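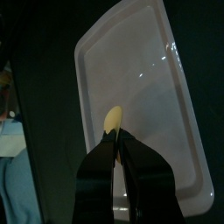 La bandeja rosa grisáceo sobre la mesa oscura, con una pieza ovalada amarilla.

Busco gente paciente para ordenar cosas pequeñas (dos plazas y una lista de participantes)

¡Hola! Soy Kaiwen Cai y llevo el taller de clasificación de Vevumness, un archivo de botones, fichas, cuentas y demás piezas menudas que empezó en el cajón de mi cocina y que ahora ocupa una sala entera con estanterías hasta el techo. Si alguna vez has pasado una tarde separando botones por tamaño y se te ha hecho corta, sigue leyendo, que a lo mejor nos entendemos.

En marzo nos llegó una donación enorme de una mercería que cerraba, Clevier: cajas, latas, sobres, un par de maletas (una sin asa, pesadísima) y muchísimo material suelto. De momento tenemos catalogadas 718 piezas y nos esperan más de 1.081 solo en las cajas que ya hemos abierto. Yo sola no llego, y quiero que la colección se pueda consultar de una vez.

Qué se hace en el taller

El trabajo es tranquilo y muy de manos. Coges una caja, la vacías poco a poco y vas pasando las piezas a bandejas poco profundas, de borde levantado y esquinas redondeadas. Trabajamos sobre mesas oscuras porque lo claro se ve enseguida, y una pieza pálida que se te cae al lado no se pierde. Luego miras cada pieza con calma: forma, color, tamaño, si tiene agujeros, si tiene marca. La anotas en la ficha, la metes en su sobre y a por la siguiente.

Hay días de botones de abrigo, grandotes y agradecidos, y hay días de lentejuelas. De los días de lentejuelas prefiero hablar en persona.

Los óvalos finos son mi debilidad y también mi quebradero de cabeza: los amarillos pálidos, los crema y los marfil se parecen muchísimo entre sí y hay que compararlos uno a uno con la carta de color. Por cierto, en la sala tenemos lámparas de mesa con brazo, y cada cual se pone la luz como le va mejor. Las bandejas brillantes hacen reflejos, así que vas a mover la lámpara más de una vez.

Lo que ofrezco

Hay 2 puestos remunerados, a media jornada, con contrato de seis meses y posibilidad de seguir si sale la segunda fase del proyecto. La paga es de 455 euros al mes para empezar. Ya sé que no es para hacerse rico, pero son pocas horas, y el horario lo acordamos entre las tres personas que estaremos en la sala. Por las mañanas hay más silencio y por las tardes ponemos la radio bajita (se negocia la emisora, yo soy flexible menos con los anuncios).

Además de los puestos abro una lista de participantes para sesiones sueltas de dos horas. No hace falta experiencia, te enseño yo, y al final merendamos. Estas sesiones no se pagan, pero te llevas un cuadernillo con las fichas de lo que hayas clasificado y tu nombre aparece en el catálogo, si tú quieres.

A quién busco

Alguien con buena vista de cerca, o con buenas gafas, que para el caso es lo mismo. Que distinga bien los tonos suaves. Que no se ponga de los nervios si una pieza se le resbala cuatro veces seguidas. Me da bastante igual lo que hayas estudiado: la mejor clasificadora que ha pasado por el taller venía de una pastelería y colocaba las cuentas como si fueran anises.

Si manejas hojas de cálculo, estupendo, porque el inventario está en una y tiene ya demasiadas pestañas. Si has trabajado con pinzas, también me interesa (joyería, relojería, maquetas, filatelia, lo que sea). Y si hablas algo de japonés te voy a querer mucho, que tenemos una caja de un antiguo proveedor, Iwasaki, con todas las etiquetas escritas a mano y ahí sigue, cerrada.

Detalles prácticos

El taller está en el local de Zelent, en la planta baja y sin escalones. Hay perchero, una cocinita con hervidor y un sofá feo pero comodísimo. En las mesas no se come ni se bebe, eso sí que lo llevo a rajatabla. Ven con ropa cómoda y, si puedes, con mangas que no arrastren. Las sillas se regulan en altura y nos levantamos cada hora a estirar el cuello.

Cómo apuntarte

Escríbeme con el asunto «Bandejas» y cuéntame en unas líneas quién eres, si te interesa el puesto o las sesiones sueltas y qué horas te vienen bien. El currículum es opcional. Lo que sí me gustaría saber es qué coleccionas, o qué coleccionabas de pequeño, y cómo lo tenías ordenado. ¡Me encantan esas respuestas, y las leo todas!

Recibo mensajes hasta el 18 de septiembre de 2021. Después haré una pequeña prueba en el taller con quienes opten al puesto: una hora, una bandeja y un montoncito de piezas mezcladas, sin cronómetro. La hora de prueba también se paga. A los de la lista de participantes os iré llamando según se abran sesiones, así que dejad un teléfono.

Si conoces a alguien que ordena los cubiertos en casa ajena, pásale esto, por favor.

Un abrazo,
Kaiwen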